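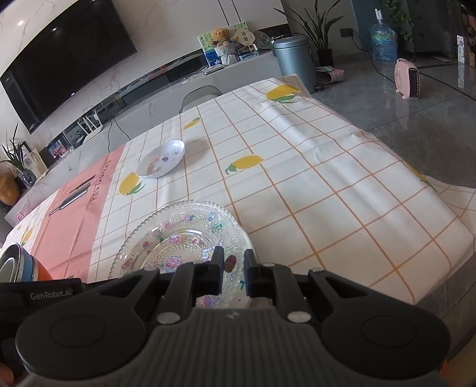
Home Table Pads Leaf Covers Swatches Measuring Contact

The Dameck Table Pad

Every dining table has a ring on it somewhere. Somebody set down a mug in March, picked it up an hour later, and the mug has been there in spirit ever since. You can blame the mug. You can blame your brother-in-law. Or you can put a pad under the tablecloth, like your grandmother did, and go back to liking both of them.

The Dameck is a cut-to-order table pad that lives between your table and your tablecloth. It has a vinyl top, a dense core and a soft felt underside. You will not see it during dinner. As purchases go it has all the glamour of a furnace filter, and we have built a business on it anyway.

What it does

It slows down heat. A serving dish straight from the oven still needs a trivet, please, and we will keep saying so until people stop mailing us pads with a casserole-shaped dent. A dinner plate, a coffee pot or a bowl of soup is fine through a cloth.

It stops spills at the vinyl. Red wine that goes through the tablecloth will sit on top of the pad and wait for you. Wipe it up when the guests have gone home, or before, if they are the kind who stay.

It also makes the table quieter. Most customers don't order it for that, and then it's the thing they write to us about. Forks land softer. Plates don't clack. If you have small children, the change is noticeable, though we can't do much about the children.

What it's made of

The top is a matte vinyl with a light grain, so the tablecloth doesn't skate around when someone stands up too fast. The core is a rigid board in the Classic and a thicker one in the Classic Plus. The underside is a felt we call Clultel. The name was typed wrong on an early batch of labels, and by the time we noticed we had 3000 of them. It's the same felt it always was: soft, closely packed and hard to snag.

Please don't use the pad felt side up. We get a few calls a year on this. It looks better that way, we agree, but the felt drinks gravy.

Sizes

We cut to your measurements, up to 108 inches long in the Classic and Classic Plus. Beyond that we make two pads that meet in the middle. The join shows as a faint line under a thin cloth and not at all under a heavy one.

Shapes: rectangle, square, round, oval, and the one with clipped corners that everybody calls an octagon even when it isn't. For anything stranger, make a paper pattern and send it in. We have cut pads for a table shaped like a kidney and one shaped like the state of Ohio. The Ohio people were very nice about the river side.

The pad folds in sections so you can put it away. Standard sections are 13 inches wide, which fits behind most sofas and under most beds. If you'd like them wider for a particular closet, tell us before we cut. Telling us after has been tried.

Measuring

Use a metal tape. The cloth ones stretch, and the one in your sewing box has been stretching since you inherited it. Measure the top of the table edge to edge, at both ends and across the middle, and write down all of it. Old tables are rarely square. If your numbers disagree with each other, send them as they are and let us worry.

For round tables, measure straight across, then turn a quarter of the way and do it again. If the two don't match, you own an oval. Congratulations.

Tables with leaves: measure with the leaves out, then measure one leaf on its own. We make the leaf covers as separate pieces so you aren't wrestling a banquet-length pad on a table set for two. Small magnets in the edges hold them together. They're strong enough to stay shut through a long holiday meal and weak enough that you won't lose a fingernail.

Colors

The top comes in white, sand, gray and walnut. Walnut is meant to look like wood and, from across the room after sunset, it does. For lace or any open-weave cloth, we'd pick white or sand. Dark colors come up through the holes and make the cloth look as if it's brooding.

Swatches are free. Order all four, leave them on the table for a few days, and then choose the sand one like everybody else.

Care

Wipe with a damp cloth and a drop of dish soap. Dry it before folding. Skip bleach, scouring powder and anything with a lightning bolt on the label. Brush the felt with a clothes brush when it gathers crumbs, and it will.

Don't iron the tablecloth on top of it. The board can take a warm plate. An iron is another matter, and the guarantee says so in plain language.

Let a new pad lie flat overnight before you put a cloth on it. The folds relax by morning. There's a slight vinyl smell out of the box that airs out in a day or two – opening a window helps it along.

Guarantee

7 years on warping, splitting and loose magnets. Water stains, iron marks and teeth are on you. One customer asked whose teeth. Anyone's.

If we cut it wrong, we cut it again at our cost. If you measured wrong, we'll charge for materials only, once. Samer Zoubi, who runs the cutting floor, keeps the order slips pinned up by his bench and can tell you exactly which number was written down, so it's best to go in with an open mind.

Ordering and delivery

Pads are made at our Bikgate workshop in the order they come in. Allow three weeks most of the year. In the run-up to Thanksgiving, allow more, and understand that everyone else also just remembered they have a table.

The pad ships folded in a flat carton. Someone should be home for the larger sizes, which are awkward for one person on stairs. Leaf covers travel in the same box where they fit.

Goes with

Khalaf storage bag – zippered cotton with a handle, sized to the folded pad. Keeps dust off the felt and stops the cat from moving in.

Corner clips, set of four – for tablecloths on porches and in homes with toddlers.

Leaf covers – ordered with the pad or later. If later, give us your original order number so the color matches.

Contact us | Swatch requests | Returns | © Dameck Table Pads. All rights reserved. | Back to top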